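Ticket: serving cart, second floor break area
Opened by: Lino Vitale
Product: Mogensen steel serving cart, supplied by Tedwood
Status: open - waiting on part

We use cookies to keep you signed in and to remember your ticket filters. Accept / Manage settings

Problem as reported: the cart pulls to the left when pushed and the top rattles over the door strip. Started in August, after the move from the Jadov building. Cups slide toward the compartments if you take the corner by the desks at any speed.

Sunday, 9:40. Took everything off and turned the cart over. Front left caster has play in the stem. The other three are tight. Cleaned hair and tape out of all four wheels and put a drop of oil on each. It still pulls.

10:15. Rattle traced to the metal dividers in the top tray. They sit in slots and two of them lift out with no effort. Put a strip of felt under each one. Quieter, but the felt will need replacing if the tray gets washed.

10:50. Reloaded the top. Boxes and the folded cloth go in the divided half, cups on the open half. 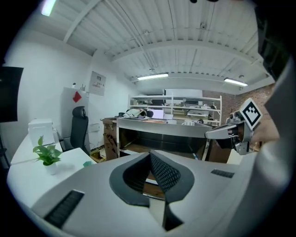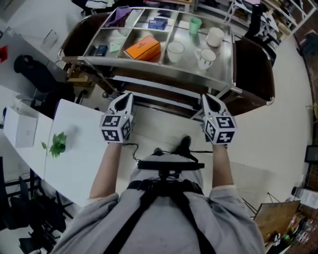 Checked the floor as well in case it wasn't the cart. A marble set down by the long table stayed where it was, so I'm ruling that out.

11:30. Swapped front left and rear left casters. The pull is less but now the back end wanders, which points to the caster and not the mounting plate. Swapped them back.

Called Tedwood. The caster is Flirkberg part 1726 and they want the order placed through the web form. They also asked for the tray to be kept under the load limit on the sticker - we're nowhere near it.

Until the part comes: push from the right side, go slow at the door strip, no full cups on top. Please don't tighten the front left stem any further, the thread is already worn.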